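**Folding hangers or a basket for small bits on the utility table?**

**tablemat_jo** · 17/05/2023

I'm sorting out the white table in our back room and trying to decide what stays on it. At the moment there's a light grey plastic thing made of thin rods, with a run of loops at one end. I think it's part of a hanger, but my other half says it's the leftover runner from a kit. It takes up a silly amount of room for its weight.

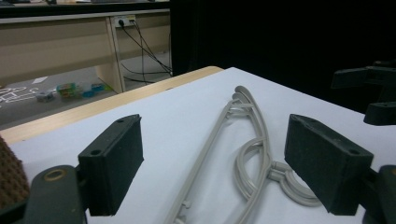
I'd like to get everything on that table into one basket by June. The question is whether to keep odd plastic parts at all. I've got 15 minutes an evening for this and no more.

**fenside**

Bin it. If you don't know what it belongs to, you won't miss it.

**Alier_shed**

Disagree with fenside. I threw out a grey part just like that and it was from our Magalhães airer. A replacement was £30. Put it in a bag with the date on and give it three months.

**fenside**

Three months is how people end up with a drawer full of bags.

**tablemat_jo**

I'll do the bag. The brown woven basket is staying on the left of the table, and the flat grey oval pieces are already in the back corner of it. They stack well enough, though the tops show over the rim.
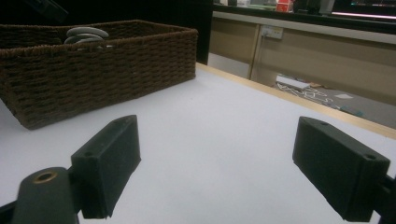
The rods won't go in beside them without sticking out. I looked at a Vostora box with a lid, but it's deeper than I want.

**quillet**

Does it have to be on the table? I'd put the basket in a cupboard and keep the top clear. Ours is a Briser one and it fits on a normal shelf.

**tablemat_jo**

I'd forget it was there. Things in cupboards don't get used in this house.

**Alier_shed**

Same here. Leave it out, and stand the rods up behind the basket.

**fenside**

Or bin them.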